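### 3.2 Sorting and Storage of Small Play Materials

The second strand of the study looked at how child care centers store small play materials between sessions. Earlier work on classroom layout has mostly dealt with furniture, floor area, and noise. Far less has been written on the containers themselves, although staff handle them many times each day and children are expected to return items to them without help. The present section reports on centers in the Hadberg and Quezada districts, which were chosen for their similar enrollment and their different storage habits. In Hadberg, materials are kept in open trays on low shelves. In Quezada, most centers use lidded boxes kept in a closet and brought out by an adult.

A total of 479 cleanup periods were logged across the two districts between September and May. Staff recorded the start and end of each period, the type of container in use, and any item found outside its assigned place at closing. Cleanup periods interrupted by a fire drill or an early pickup were left out of the analysis. 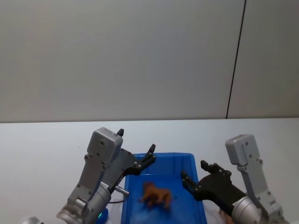
Item categories were set before the logs were opened, using the inventory sheets that centers already keep for licensing. Blocks, vehicles, figures, and puzzle pieces each formed a separate category, and anything that did not fit was entered as mixed. The figure category covered people and animals of a size that a child can carry in one hand. A small brown four-legged animal lying in a blue plastic tray, for instance, would be entered under figures whether staff took it for a dog or a horse. Disagreements of that sort were common in the Quezada logs, where several centers had labeled boxes by species, and they were resolved by merging all animal labels into one.

Open trays were linked to shorter cleanup periods in every age group except the youngest. The difference was largest for figures and smallest for puzzle pieces, which are slow to gather in any container. In mixed-age rooms, older children tended to clear the trays first and leave the lidded boxes to staff. Centers using the Joleck shelf label system — a picture on the shelf edge matched to a picture on the tray — had fewer misplaced items than centers using written labels alone.

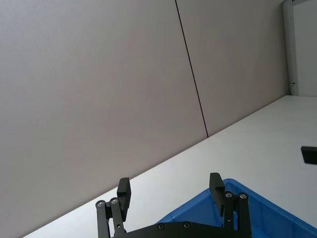
**Figure 4.** Bright blue plastic bin with raised rim.

Rim height was examined separately. Staff in 14 centers were asked to rate each container for ease of use by children under four. Low rims were preferred for figures and vehicles, while high rims were preferred for blocks, which tend to spill when a container is dragged. Ratings for color showed no clear pattern. Several respondents noted that a single strong color made a container easier to name aloud during cleanup, but this was not reflected in the logged times.

The work surface also received attention in the Bristton follow-up, carried out in July with up to 40 staff members. Respondents favored light, plain tabletops for sorting tasks and reported that patterned tops made small pieces harder to find. Seating was rated as less important than table height.

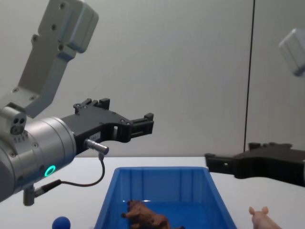
**Figure 5.** White tabletop against a plain light gray wall.

These results should be read with some care. The logs were kept by staff during working hours, and entries made at the end of the day were shorter than those made in the morning. Storage habits in the two districts also reflect building age, as the Quezada centers have more closet space and less open wall. A further 200 cleanup periods from Bristton are being coded under the same categories and will be reported separately.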